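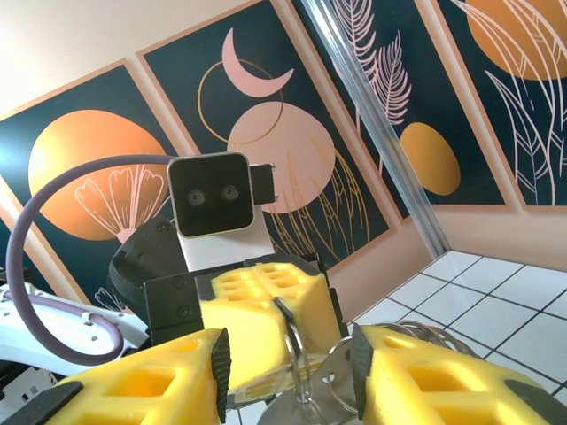

Keys in the yellow fingers, with the other gripper waiting its turn behind.

So on Saturday I finally got myself over to Jonthorpe for the Kondden open day, having missed it last year through sheer disorganisation (I had the right weekend and the wrong town, don't ask). I'd promised a few of you a write-up, and it's taken me most of the week to get my notes into any kind of order. They were written on the back of a bus timetable.

First, getting there. If you're coming from Drorham, don't bother with the train. The 19 bus drops you at the bottom of the hill and then it's a ten-minute walk past the garden centre, which does a very decent cheese scone. The sign for Kondden is tiny and I walked straight past it. Doors were at ten and there was already a queue, lots of families, a few people who clearly worked in the business and were pretending they didn't.

You get a sticker with a visitor number on it. I was 1134. I assumed that meant a thousand-odd people had got in ahead of me, but the numbers carry on from the previous open days, so the first person through the door that morning probably had something similar. I've stuck mine on the fridge.

The bit I'd gone for was the two-arm demonstration, and I got a good spot right at the front. I had expected something hard and clangy, pincers basically, and what you get is these chunky bright yellow foam fingers, all pockets and ribs like a posh packing material, with a black pad down the inside where they do the holding. I wanted to squeeze one so badly! They did let us handle a spare finger afterwards and it's squashier than I'd imagined, a bit like a firm bath sponge, though the black pad has more drag to it.

The task was keys. One arm holds a bunch, brings it over, and the other one takes it. That's the whole thing, and I watched it for the best part of an hour. I know how that sounds. But have a think about what a bunch of keys is like to pick up if you've never done it before. Nothing stays where you put it. The rings slide round each other, the keys all flop to one side, and then there's a tag in among it getting in the way. I drop mine on the doorstep at least twice a week and I've had hands all my life.

The first few goes were lovely. Slow, a bit of a pause while the two grippers faced each other, then over it went. Then a key got hooked on the wrong side of a finger and the whole bunch swung and hit the floor tiles with a proper crash, and a small child behind me shouted "again!" and got a round of applause. The chap running it just picked them up and set it going again. I liked that they didn't seem bothered. He said the drops were the useful part for them, and that they had logged 1182 handovers in this room since the spring, good and bad together.

The little camera unit on top of the gripper looks exactly like a face, by the way. Two round lenses side by side in a square black head, one sitting a touch lower than the other, so it has a permanently sceptical expression. The children had named it before I got there. I think it was Gerald but it might have been Gerard.

I also have to mention the decor, because I'd pictured a grey shed. There's a row of framed prints along the wall, big orange circles, a pink moon, ferns and grasses on a very dark teal, and I've been looking for something just like that for the landing for months. I asked where they were from and got a slightly baffled look. If anyone recognises them from the photo, please put me out of my misery in the comments.

There was a talk at 2 as well, over in the Oakley building, on how they choose which household jobs to try. It was interesting in places but the room was stuffy and the slides were full of tiny graphs, and I'm afraid I slipped out before the questions and went back to the keys. By then they'd moved on to handing over in the other direction, which looked much harder, and I saw three drops in a row.

Tea was free and biscuits were fifty pence, cash only, so take change. They're planning another one in the autumn and I'll put the date up when I've got it.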